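Getting More Life Out of a Phone Battery

By Woo-jin Lim

Most phone batteries wear out from heat and from long hours at full charge. The tips below work on any recent phone, whatever the name on the back.

Turn on the charge limit if your phone has one. It is usually in the battery menu, and 80 percent is the common setting. Leave it on for normal days and switch it off before a trip.

Don't charge under a pillow or on a sofa. A bare shelf or a kitchen counter lets the heat out. Thick cases hold heat too, so take the case off if the phone feels warm on the charger.

Clean the port twice a year. Power the phone off first and use a dry wooden toothpick, working along the edges with light pressure. Lint packs down at the bottom and keeps the plug from seating. Never use a pin or a paper clip.

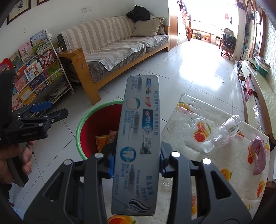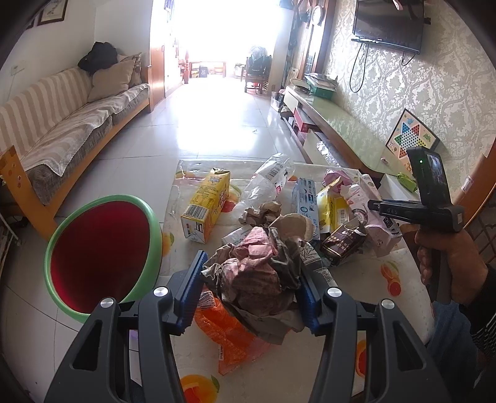 Tedwood Home Notes, Issue 11, page 35

Check which apps run in the background. Open the battery usage list and look at the last day, then the last week. Anything near the top that you hardly open can be restricted or removed. Dong-geon Cho in Fleren wrote in June to say a weather widget was his worst offender. He set it to update every 3 hours and left the rest alone.

Lower the refresh rate on older phones. Scrolling looks a little rougher, but you get used to it in a day or two.

Store a spare phone half charged and switched off, in a drawer away from the radiator. Top it up every few months. A phone left flat for a year may not start again.

Replace worn cables. If the plug wobbles or charging stops when the cord moves, throw the cable in the electronics recycling and buy a new one.

If the back of the phone bulges or the screen lifts, stop using it and don't charge it. Take it to a repair shop. Don't press it flat, and don't put it in the household trash.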